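Nesting (packaging)

Nesting is the storage of similar open containers one inside another. It is used for drinking cups, buckets, flowerpots, food tubs and shopping baskets. Nested goods take up much less room than the same goods packed side by side, which lowers the cost of shipping and storage.

A container must usually be wider at the top than at the bottom to nest. The slope of the wall is called the taper. Straight-sided containers of one size cannot nest, though a set made in graduated sizes can.

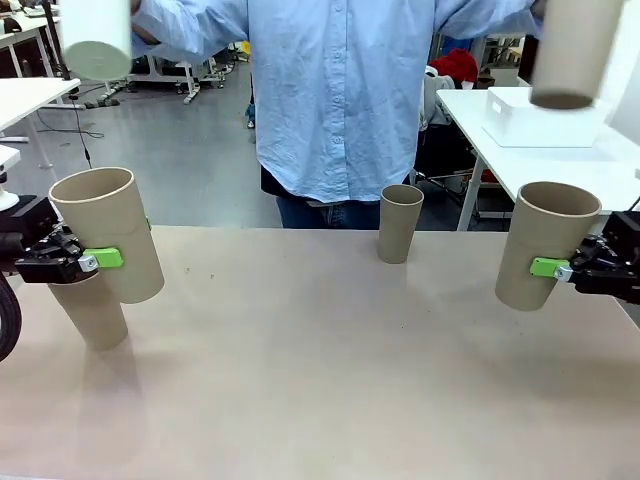
Open-topped tan cylinders, one narrower than the others

Stack height

The height of a nested stack is the height of one container plus a fixed amount for each container added. This amount is called the nesting pitch. With a pitch of 5 mm, a stack of 75 cups is 370 mm taller than a single cup.
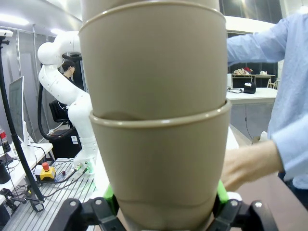 A small pitch saves space but makes containers harder to pull apart. When the walls fit tightly, air cannot easily enter the gap between them, and two containers may come away together. Makers deal with this by molding a ledge or a set of short ribs near the base, so that each container rests on the one below before the walls lock.

Rims

Many nesting containers have a rim that is rolled outward. It stiffens the opening and gives the fingers something to hold. On drinking cups it is also more comfortable for the lips, and it gives a lid an edge to grip. 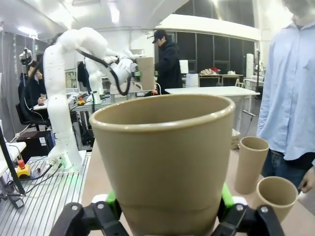 Container with a rolled rim

Use in trade

The Obura pottery sold flowerpots in nested sets packed with straw. Its manager, Arūnas Jõgi, listed 467 sets in one August stock book. The Skeklow dairy later changed to tapered tubs, and a delivery cart that had carried straight-sided jars could then hold roughly 3,000 empty tubs.

See also

Stacking
Taper
Returnable packaging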